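Supply Room Walk-Through: Storage Bins, Tubes and Bottles
Leltstead site, second floor. November round.

Marks used: OK, FIX, or a dash for anything we couldn't get at. Comments go straight after the item they belong to, and if your comment is longer than the item, welcome to the club.

1. Door and floor

1.1 Door opens all the way. OK
Comment: It opens all the way if you lift the handle and lean. I have been told this counts.

1.2 Floor clear between door and table. OK
Comment: Clear on the day. The mop bucket was in the hall, where it belongs to the hall's checklist and is Fabrice's problem.

1.3 Light switch works, cover plate in place. FIX
Comment: Works. The cover plate is held on by one screw and good intentions. Ticket 3061 is still open. I added a second comment to the ticket asking whether anyone had read the first.

1.4 Notice board current. FIX
Comment: The fire assembly map shows the old parking lot. It also shows a tree we no longer have. Peadar has the new map and is waiting for the laminator, which is waiting for film.

2. Table and bins

2.1 Bins set on the table in a row, none stacked. OK
Comment: Stacking was last year's idea. We found out what was in the bottom bin when we smelled it.

2.2 Tubes and squeeze bottles stored upright. OK
Comment: Tube on its cap, bottle on its base, which is all the form asks. I have seen this item fail in every way a bottle can lie down, so allow me one line of mild pleasure.

2.3 Caps and nozzles closed. —
Comment: Needs hands on each one, and gloves first. See 3.1 for why that didn't happen.

2.4 One kind of product per bin. FIX
Comment: A tube and a nozzle bottle are sharing. They may be perfectly happy together. The form says one kind per bin, and the form was written by Ita, who will be reading this.

2.5 Bin walls free of cracks, rims smooth. OK
Comment: Run a finger along the rim. Do it slowly. The 7-liter bins we had before this set taught two people that lesson, and one of them was me, both times.

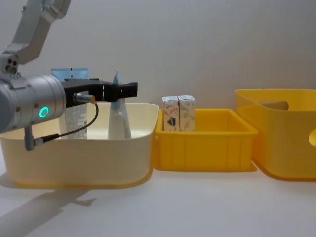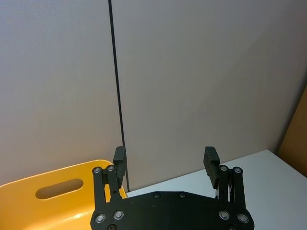
Dymphna Lenihan
Stores and Safety Lead, Fluvness

3. Gloves, wipes and spill supplies

3.1 Gloves stocked in at least two sizes. FIX
Comment: We have extra large. We have a great deal of extra large. A case of 2000 came in after somebody typed one zero more than planned, and the medium shelf has been bare since. I wear a small. Anyone who has tried to check a bottle cap wearing what amounts to a pair of oven mitts will understand the dash at 2.3. Medium and small are on order through Corrigan.

3.2 Wipes within reach of the table. OK
Comment: Within reach of Peadar, who is tall. I have asked for them to come down a shelf.

3.3 Spill kit sealed and tagged. FIX
Comment: The seal is broken and the kit has been used, and put back, and not mentioned. The absorbent pads are gone. In their place is a folded dish towel with a lighthouse on it. If this is your towel, you can have it back.

3.4 Spill instructions posted where they can be read. OK
Comment: At eye level at last. Step 4 still says to call an extension that rings in the mail room. They are very nice about it.

4. Labels and paperwork

4.1 Every product label can be read without picking the thing up. FIX
Comment: Small print is small print. I can't make the manufacturers shout. What we can do is put a large plain label on the front of each bin, and the label maker is in my drawer for anyone who wants to get there before me.

4.2 Safety sheets in the binder match what's on the table. FIX
Comment: The binder holds sheets for 10 products. Three of those haven't been in the building since we moved from Skotasness. I've pulled them. Ultan will print the missing ones and, please, punch the holes on the left.

4.3 Sign-out sheet filled in. FIX
Comment: The last entry reads "took one, sorry." No name, no item. I admire the manners.

4.4 Last round's fixes closed. FIX
Comment: Two closed, three carried over. The wobbling table leg is done and the wobble has not come back. Thank you to whoever gave up their beer coaster.

5. To do before the next round

Cover plate, ticket 3061: Fabrice to chase, in person, with the screw in his hand.
New assembly map on the board: Peadar, laminated or not.
Split tubes and bottles into separate bins: me.
Caps and nozzles, item 2.3: me, once there are gloves that fit a human.
Refill and reseal the spill kit: Ultan. Real pads.
Mail room extension: Ita to correct on the master copy. I am not allowed to touch the master copy.
Surplus gloves: free to any department with large hands. Bring a cart.

Additions or arguments by email, please. Notes left on the table get filed as clutter under 1.2.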